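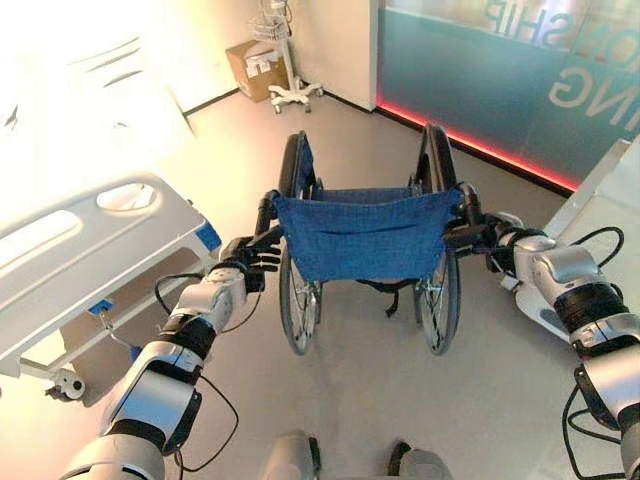 **About Ikora**

Can machines do chores yet? Some of them, slowly, and we love finding out which! Ikora is a small team in Gurncombe, started by Maysoun Semaan in May with one question taped to the door: what would a robot have to do in a house or a ward to be worth the floor space?

So we try ordinary jobs. Folding towels (still poor), clearing trays (getting there), moving a wheelchair from beside a bed. That last one sounds easy until you think about where each finger goes on a handle, and how hard to squeeze.

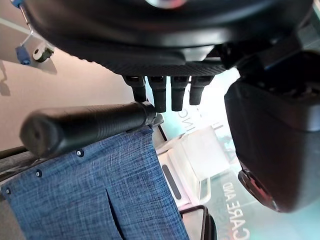 *Fingers at the wheelchair handle, just above the blue fabric.*

We've logged 975 tries at chores so far, and the bad ones stay in the log. Got a job you're tired of doing? Write and tell us about it!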